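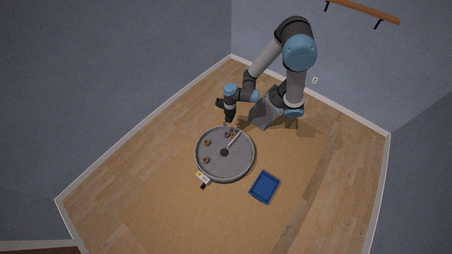 LUNBRIDGE, 26/05/2021

Can a Robot Really Do Your Chores? We Went to Look

The poster for the open day at the Kumarasinghe Workshop said "MEET THE ROBOTS OF TOMORROW!" in very large letters. When a poster shouts like that, it's a good idea to slow down and ask a few questions. We took ours to Lunbridge, along with a class from Semley School, and this is what we found out.

The first robot we met wasn't in the building. It was on a screen. It's an arm with blue caps on its joints, and it lives in a room made by a computer. The floor looks like wood and there's even an outlet on the wall, but you couldn't plug anything into it. The whole thing is a simulation, which is a kind of pretend world that follows rules a bit like the rules in ours. Things in it can fall, bump and slide, if somebody has written the program well.

Is that cheating?

Some of the kids from Semley thought so. They had come to see a robot, and they got something that looked like a video game. It's a fair complaint, and we think the poster should have said so.

Still, there are good reasons to start on a screen. A real arm is heavy and costs a lot of money. If it swings the wrong way it can break a table, or itself, or your finger. A pretend arm can crash all day long and you only have to press a button to start over. The people at the workshop told us their program, called Fladier, ran the arm through 400 tries before the open day. We asked how many of those went well. They said they were "still looking at the numbers." Write that down if you're keeping a list of answers that aren't answers.

What is it trying to do?

The job sounds easy. There are small pieces on a round gray tray, and a blue tray close by on the floor. The arm has to get its gripper over the pieces, pick one up, and carry it to the blue tray. A gripper is the part that does the work of your fingers.

Now try it yourself with some bottle caps and two plates. You probably did it without thinking. Next, try it with one eye shut, wearing thick mittens, with your elbow resting on the table. Harder, isn't it? A robot has to work out every bit of the move: how far each joint should bend, how low to go, when to close the gripper and how hard to squeeze. Close too soon and you grab air. Come down a little to one side and you knock the piece away.

Pieces that stand in a bunch are worse. When you reach for one cookie in a full jar, your fingers feel the others and wiggle in between. Lots of robots can't feel anything, so they have to be aimed very well. 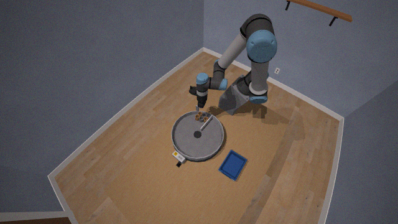
Does it know what it's doing?

Our guide was Saimi Tuominen, and she kept saying things like "now it wants the brown one" and "it's thinking." We asked her if it really wanted anything. She laughed and said no, that was just a habit. The arm follows instructions, and a computer does sums to choose the next move.

People talk this way about machines all the time. You might say your tablet is "being mean" when the battery dies. There's no harm in it, but you should notice when you're doing it. If a grown-up tells you a robot is smart, ask them what it can do when something changes. What if the pieces were green? What if the tray was moved over by the length of your hand? We asked both of those. Saimi said color wouldn't bother it much. Moving the tray might, she said, and they hadn't tested it enough to be sure. We liked that answer better than the one about the numbers.

Will it work on a real robot?

This is the biggest question, and it doesn't have a good answer yet. A pretend room is always tidy. The light never changes, and dust doesn't get into the joints. A real piece might be sticky or chipped. Engineers call this problem the "reality gap," and it means that a robot can do very well on a screen and then make a mess of the same job in a real room.

The workshop does have a real arm. It was switched off behind a rope, and we were told it would be ready for visitors in October. We plan to go back and see. Until then, we can't tell you whether it can pick up so much as a peanut.

Questions to take along if you visit

The tour lasts 45 minutes and there are 5 minutes for questions at the end, so have yours ready. These worked well for us:

How many times did it try, and how many times did it work?

Is a person helping it, even a little?

What happens when it drops something?

Can it do any other job, or only this one?

May we move something and watch it try again?

You won't always get a yes to the last one. We didn't. The Semley kids asked 2 times, politely, and the second time they were offered a sticker.

Words to know

Simulation: a pretend world inside a computer, used for trying things out.

Joint: a place where an arm bends or turns, like your elbow.

Gripper: the end of a robot arm, used for holding things.

Reality gap: the difference between how something works on a screen and how it works in a real room.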